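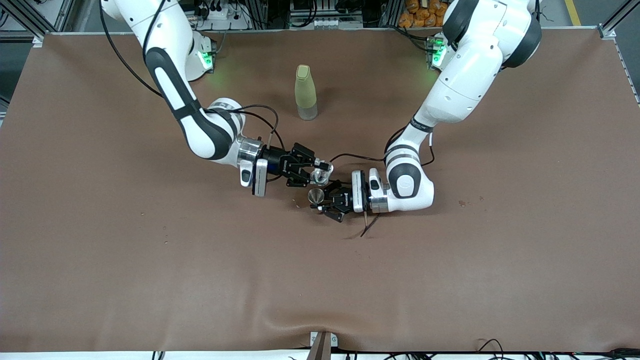 Ankit Tiwari
Célula com dois braços perde o alinhamento entre funil e copo depois de umas horas

Cuido de uma célula de dois braços colaborativos montada numa mesa com perfil de alumínio, e faz um mês que ela resolveu ter opinião própria. A tarefa é simples de contar: o braço direito segura um copo de vidro, o esquerdo segura um funil de metal, os dois se encontram no meio da mesa e o bico do funil deveria entrar no copo. Com as garras frente a frente e as peças a poucos centímetros uma da outra, como nessa pose, parece que não tem como errar. Tem. Logo cedo acerto 98 de 100 ciclos. Depois do almoço o funil começa a encostar na borda do copo, sempre para o mesmo lado, e às três da tarde já estou de plantão com a mão no botão de emergência, porque copo de vidro não dá segunda chance.

O que já fiz: refiz a calibração entre as duas bases, apertei os parafusos dos flanges de punho, troquei os dedos da garra do braço esquerdo. Cada coisa dessas resolveu o problema até o almoço seguinte. Nenhum alarme, nenhum registro de erro, as luzes das bases verdes, felizes da vida.

O cabo da garra direita desce pelo lado de fora do braço, dá a volta no cotovelo e segue até o punho. Foi passado assim pela Casinetti, que montou a célula, e nunca mexi. O tampo é coberto por uma manta marrom que faz uma ruguinha perto da borda da frente, mas nada se apoia ali. O suporte lá da Valldale me pediu para "verificar o ambiente". Verifiquei. O ambiente continua em volta da célula.

Alguém tem uma ordem decente para investigar isso antes que eu calibre tudo pela décima quinta vez?

Vikas Pant

Desliga, espera e liga de novo. Se não resolver, calibra outra vez. Aqui na empresa resolve quase sempre.

Comentário de Ankit Tiwari: Resolve quase sempre até o almoço, pelo que entendi.

Urmila Gautam

Para de calibrar. Sério, larga a calibração por uns dias. Toda vez que você recalibra sem saber o que se mexeu, apaga a única pista que tinha. O desvio vai sempre para o mesmo lado e cresce durante o dia, então alguma coisa está se deslocando ou aquecendo devagar, e dá para medir qual.

Eu faria nesta ordem:

Primeiro, arrume um ponto de referência fixo. Um pino cônico parafusado no perfil de alumínio serve. Não prenda na manta, que manta estica, escorrega e depois faz cara de inocente. Ensine uma posição de toque para cada braço, bem devagar, com a garra vazia, e anote a leitura com a célula fria.

Repita o toque a cada hora, sem corrigir nada. Se os dois braços saírem do ponto juntos, olhe a mesa e a fixação do pino. Se só um sair, você acabou de eliminar metade da célula sem chave nenhuma na mão.

Se for um braço só, olhe a base antes do punho. Todo mundo adora apertar punho porque fica na altura dos olhos. Uma base com folga mínima vira um erro enorme lá na ponta, com o braço esticado até o meio da mesa. Solte e reaperte em cruz, com torquímetro, no valor do manual do seu modelo. O "até ranger" não consta em manual nenhum que eu conheça.

Se nenhum dos dois sair do ponto, o problema está depois do flange. Aí é a peça escorregando nos dedos. Funil de metal é cônico e liso, dedo paralelo é reto: se você pega o cone, ele vai girando um tiquinho a cada ciclo até apontar para onde bem entende. Faça um traço de caneta no funil e outro no dedo e confira no fim da manhã. Custa uma caneta.

Se for isso, um par de dedos com rebaixo em V resolve. Os meus eu mandei usinar na Lodhi. Enquanto não chegam, mande o programa soltar e repegar o funil num berço a cada 15 ciclos. É feio e funciona.

E ensaie tudo isso com um copo de plástico do mesmo diâmetro, pelo amor de Deus.

Kamlesh Semwal

Concordo com a Urmila em quase tudo, mas eu começaria pelo cabo. Cabo passado por fora e com volta no cotovelo é um clássico. De manhã ele está numa posição, no decorrer do dia vai se torcendo, a folga some e ele começa a puxar o punho justo na pose de encontro. Braço colaborativo é sensível a esforço lateral. Às vezes nem para, só chega um pouco fora e não conta para ninguém.

O teste é bobo: leve o braço à pose de encontro em velocidade reduzida e veja se o cabo fica esticado em algum ponto do caminho. Depois pare a célula, bloqueie o movimento e mexa no cabo com a mão. Tem que ter folga na altura do punho. Se não tiver, solte as presilhas, refaça a volta do cotovelo com o braço todo dobrado e depois todo esticado, e só então prenda. Use velcro, que abraçadeira de nylon apertada corta a capa. Perdi 13 cabos numa linha da Clirnville antes de aceitar isso, e a abraçadeira ainda tinha defensores na reunião.

Confira também o cabo do outro braço, o que passa por cima da manta. Se ele arrasta na mesa, vai pegar em alguma coisa mais cedo ou mais tarde. E não se anime com a luz verde. Ela diz que a base está satisfeita, e a base não segura o funil.

Comentário de Ankit Tiwari: Fiz o traço de caneta e o teste do cabo no mesmo dia. O traço saiu do lugar antes das onze, e o cabo direito estava sem folga no punho. Ou seja, vocês dois têm razão e eu tenho dois defeitos. Refiz a volta do cabo com velcro e já pedi o orçamento dos dedos em V. O pino de referência fica para a semana que vem, quando acharem a broca.

Comentário de Vikas Pant: E desligar e ligar, tentou?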